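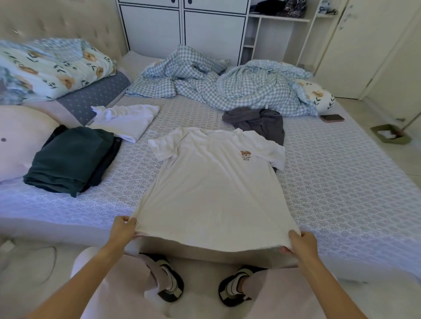 Folding a T-shirt, seen from the demonstrator's head camera. Bedroom station, Drustelley open day.

The invitation said we would see robots learning to do laundry. By lunchtime I had seen a great deal of laundry and one robot, and the robot had handled a single towel.

Drustelley opens its training floor to visitors one Monday in March. I went with a former colleague, Inès Delorme, who spent years buying equipment for hotels and has been promised a folding machine more often than she cares to remember. They gave us badges, weak coffee and a safety talk that ran longer than the first demonstration.

The bedroom station is where they teach by hand. A person wears a camera on the head and folds clothes the way anyone would at home, on a bed, with the bedding still in a heap. On the screen we watched a white T-shirt with a small bear on the chest and the words "JOGGING BEAR" under it. The hands had it by the two bottom corners, pulled flat, with the sleeves still a bit rumpled. A dark green thing lay folded to one side, and something dark gray was in a pile on the other. It looked like my bed on a Sunday night.

I will give them credit for the mess. Most demos I have been to use one ironed shirt on a bare table under perfect light. A gingham duvet bunched up behind the work is closer to what a machine would have to deal with in a real home.

Our guide, Jadwiga Stępień, told us they have 600 recordings of T-shirts alone. I asked how many of those had led to a robot folding a T-shirt. She said the recordings were for the model and the robot was "a separate workstream." I asked again at the end of the tour and got the same answer with a nicer smile.

My trouble with the hand method is simple. A person pinching a hem feels the cloth slide and corrects for it without thinking. The camera gets the picture of the fingers and none of the feel. Stępień agreed that this was a gap. She said they cover it at the second station, where a person drives the robot arms remotely and the robot's own grippers do the touching.

So we went to the second station. It runs on control software called Murkel, and the operator sits at a pair of handles with the arms a few feet away. She was good. She picked up a towel by one corner, lost it, picked it up again, found the other corner, and laid down something close to a rectangle. It took her 4 minutes. Inès timed it on her watch and wrote it on the back of her badge. A new room attendant, she told me on the stairs, gets a towel done before you have finished explaining it.

The operator said she needed 23 hours of practice before her sessions were kept. Fair enough, it looked like hard work. But it does mean that the teaching is slow, the teachers take time to train, and a shirt with sleeves is a good deal worse than a towel. When someone in our group asked to see a T-shirt done with the handles, we were told the schedule was tight.

After lunch there was a talk with slides. One chart said success on towels had reached 53 percent. I asked what counted as a success and was told "a stable final state." A towel on the floor is in a stable final state, and I said so. The speaker promised to send me the definition, which has not come yet.

The gift bag had a Fidow notebook and a pen. Parking is free behind the building, but get there before nine or you will be out on the road like us. They plan to run the day again, and Inès says she will go back if they put a fitted sheet on the program.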